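3.2. El papel pintado como soporte del orden visible

Si la sección anterior trataba de los armarios cerrados, aquí llegamos a la parte del estudio que más nos entusiasmó: los rincones de trabajo forrados con papel pintado y equipados con cestas de alambre. En las viviendas de Litdale y Buvville apenas encontramos paredes lisas junto a las mesas de plegado. Las familias eligen motivos vegetales, pájaros, ramas, y sobre ellos disponen los recipientes en los que guardan lo que quieren tener a mano. El resultado es una superficie doble —decorada y útil a la vez— que la bibliografía sobre almacenamiento doméstico ha tratado muy poco.

Marquez propuso llamar «orden visible» a esta forma de guardar, y el término nos parece muy afortunado. La cesta de rejilla deja ver su contenido desde cualquier punto de la mesa y deja ver también el dibujo que queda detrás. En las entrevistas, varias participantes hablaron de «no tapar los pájaros» al decidir dónde iba cada cosa, un criterio que nuestro cuestionario inicial ni siquiera contemplaba y que tuvimos que añadir sobre la marcha (¡por suerte quedaba espacio en la ficha!). La Figura 4 recoge uno de estos rincones, con papel de camachuelos y piñas, una cesta de alambre negro con una bolsa de chips de yuca y, en la pared izquierda, otra cesta blanca, larga y estrecha.
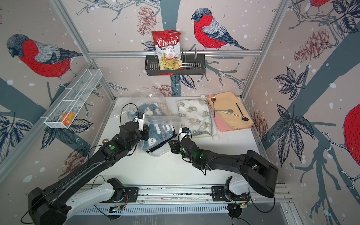 Figura 4. Rincón forrado con papel pintado de motivo invernal. Sobre la mesa, bolsa de plástico transparente con prendas o piezas de tela azul estampadas con nubes.

El segundo elemento que se repite es la bolsa transparente. De los 29 hogares visitados, la mayoría guarda en ella los textiles de temporada, y lo hace con una lógica muy parecida a la de la rejilla: reconocer el estampado sin abrir nada. Pomare observó en Waweru que las telas claras y lisas acababan casi siempre en cajas opacas con etiqueta, mientras que las estampadas pasaban a la bolsa, como si el propio dibujo hiciera de rótulo. Es una hipótesis preciosa y creemos que merece un trabajo aparte.

La convivencia de comida envasada y ropa en un mismo rincón nos sorprendió al principio. En el protocolo de Closwood ambas categorías se codificaban por separado y hubo que revisar los 1120 registros para recuperar los casos mixtos. El esfuerzo valió la pena. Los tentempiés ocupan las cestas altas o laterales, los textiles se extienden sobre el tablero, y la frontera entre unos y otros se mantiene con notable constancia —incluso en mesas muy pequeñas— sin que las participantes recordaran haberla acordado con nadie.

Queda por examinar qué ocurre cuando se cambia el papel. Solo 2 hogares lo habían renovado durante el periodo de observación, en ambos casos en diciembre, y en los dos se movieron también las cestas. Volveremos sobre ello en la sección 4, junto con los datos de altura de montaje.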